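Documentation version of 02/11/2018. This file accompanies the Stilasham simulation package and is to be read before any file in the package is changed.

# Stilasham: Simulated Bench for the Bunura Shared Workshop

## Purpose

Stilasham is a simulated model of the robot bench at the Bunura Shared Workshop. It allows members to plan and rehearse the picking of small parts before time is reserved on the physical arm. The package contains the scene files, the recorded episodes, and the scripts that produce both.

The package is maintained by the Bench Group. Duyên Ngô is the responsible maintainer and approves all changes to the scene geometry. Members may copy and alter the package for their own builds at home, provided that altered copies are given a different name.

## Contents of the Package

| Folder | Contents |
|---|---|
| `scene/` | Table, workbench, floor, and arm models |
| `parts/` | Small tapered pieces and the box on which they are placed |
| `episodes/` | Recorded runs, one folder per run |
| `scripts/` | Scene generation, playback, and export |
| `notes/` | Measurements taken at the physical bench |

The current release holds 1000 episodes. Of these, 29 are reserved for checking and must not be used for tuning a controller. Their names are listed in `episodes/reserved.txt`.

## Scene Layout

The arm is fixed to a mounting plate on the wooden table. Its base position does not change between episodes. The box and the pieces on it are placed anew at the start of each run, and the box may be turned to any angle within the limits given in `scene/limits.cfg`.

The surroundings were modeled to the extent needed for clearance checks. The workbench beside the table is included for this reason, and members who remove it to speed up rendering should restore it before exporting a path. Surface textures have no effect on contact or friction, which are set separately in the parts files.

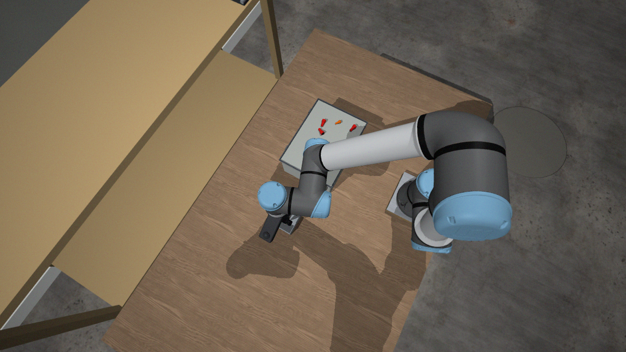
*Figure 1. Simulated bench with the gripper low over the table and four pieces on the box.*

Shadows are enabled in all exported views. They may be turned off for playback with the `--flat` option, but views made in this way are not accepted into the `episodes/` folder.

## Episode Format

Each episode folder contains the following files:

- `start.cfg` - positions of the box and the pieces at the first step
- `joints.csv` - joint angles of the arm at each step
- `grip.csv` - commanded gripper opening at each step
- `result.txt` - outcome as judged by the script, with the maintainer's correction where one was made

Angles are stored in degrees and distances in millimeters. The origin is the center of the mounting plate, at the height of the table surface. Files from releases before 4 used the front corner of the table as origin and must be converted with `scripts/shift_origin.py` before they are combined with current files.

## Use with the Physical Arm

A path that completes in simulation is not thereby approved for the physical arm. The member shall first run the path at reduced speed with the gripper empty, and shall remain within reach of the stop button for the whole of that run. The Kaimal controller box at the bench accepts exported paths directly. Members with another controller should use the plain text export and check the joint order by hand.

Home builders are reminded that the scene reflects the Bunura bench only. Table height, plate position, and the distance to neighboring furniture should be measured again and entered in `scene/room.cfg`.

## Known Limitations

1. Pieces that lie on their sides sometimes slide when the box is touched, even at low speed. The friction value for the box top is under review.
2. The gripper model is simplified. Its outer shape is suitable for clearance checks, but the inner faces are flat and do not match the worn pads on the physical tool.
3. Cables are not modeled - members must allow for them when planning wide turns of the shoulder.
4. Episode 17 ends early. It is retained so that the numbering of later episodes does not change.
5. Piece colors are assigned by the generation script and carry no information on size or weight.

## Changes

The Brunach export format was withdrawn in June, and its scripts have been removed. Members who still hold files in that format may request a conversion from the maintainer. The limits for box placement were narrowed at the same time.

## Corrections and Requests

Corrections should be entered in the bench logbook or sent to the maintainer, with the episode name and the release number. Requests for new parts must include a drawing with dimensions. Changes to `scene/` are reviewed at the monthly bench meeting and are not merged between meetings.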